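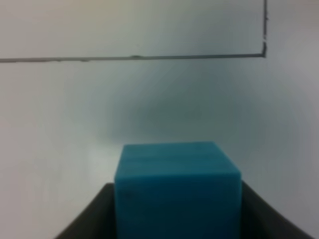
Do we need a written grip force limit for cube handling?

Teodor Dobre
Our safety checklist wants a force limit for every part the gripper holds, even a plastic-looking teal cube. Two fingers, one small block. Is this a real rule or paperwork for its own sake?

Gheorghița Ghiță
Write it down. I'd be suspicious of any number copied from a datasheet, though – measure at the fingertips with your own pads on. And log who changed it. Half the "limits" I've been shown were somebody's default setting.

Vumitz
never bothered, ours is set to 300 or maybe 700, works fine

Gheorghița Ghiță
300 or 700 what? That's why you write it down.

Related
Marking a robot work area with tape – is it enough?
Who signs off a gripper change?
Logging drops after 1000 cycles
Kandalmont pads wearing unevenly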